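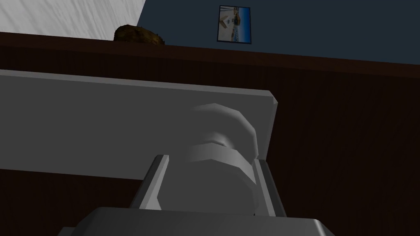
Fig. 3. Wooden counter and wall picture.

Section 3: Siting, levelling and tonearm balance

This section applies to the Datwood Gazi belt-drive turntable with the standard straight arm. Owners of the Fokatness arm should use the separate sheet packed with it for steps 7 to 12. Leave the mains adaptor unplugged until step 13.

3.1 Siting the turntable

1. Choose a surface that does not rock when pressed at each corner. If it does, correct the surface first. The feet of the turntable are not meant to make up for an unsteady table.

2. Keep the turntable at least 600 mm from either loudspeaker. Do not stand it on the same shelf as a loudspeaker, even with soft pads underneath.

3. Leave 19 cm clear behind the plinth so that the lid can open fully. The hinges are a push fit and will come out of their sockets if the lid is forced against a wall.

Note: A wall shelf is usually better than a floor-standing unit on a sprung timber floor. Fix it to solid masonry or to the studs — plasterboard fixings alone are not suitable.

3.2 Levelling

4. Fit the platter and mat, but leave the belt off.

5. Place a small spirit level across the middle of the mat, first left to right and then front to back.

6. Turn the feet by hand until the bubble is central in both directions. Clockwise, seen from above, lowers the corner. Each foot has 17 mm of travel. Stop when you feel resistance.

Caution: Do not lift the turntable by the platter or the arm when reaching the rear feet. Hold the plinth at both sides.

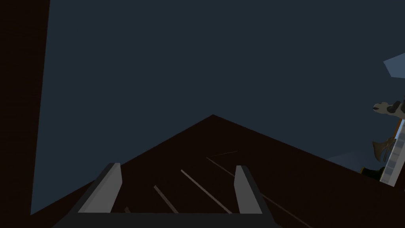

The counterweight and the arm clip screw are packed in the smaller of the two bags and should be laid out before the arm is released. The screw is black and has no spare. On a dark reddish-brown tabletop like this one it is easily lost, so put down a white cloth and keep both parts on it. Replacement screws are sold singly under the Mullgate spares list.

3.3 Balancing the tonearm

7. Leave the stylus guard on. Set the anti-skate dial to zero.

8. Slide the counterweight on to the rear of the arm with the numbered ring facing forward. Turn it gently; the thread is fine and can be crossed.

9. Remove the stylus guard, undo the arm clip and hold the arm by the finger lift, clear of the platter. Make sure the cueing lever is down.

10. Turn the counterweight until the arm floats level without support. If the front drops, move the weight back. If it rises, move the weight forward.

11. Return the arm to its rest and close the clip. Hold the counterweight still and turn only the numbered ring until zero lines up with the mark on the arm.

12. Turn the weight and ring together to the tracking force given on the cartridge card. Set the anti-skate dial to the same figure.

Caution: Never touch the stylus tip with a finger or cloth. Use the brush supplied, from back to front only.

13. Fit the belt as shown on the card under the mat, then plug in the adaptor. Check the level again with the belt fitted.

If the arm will not balance, see Section 5.

Section revised by Bianca Crăciun
Last updated: 23/01/2024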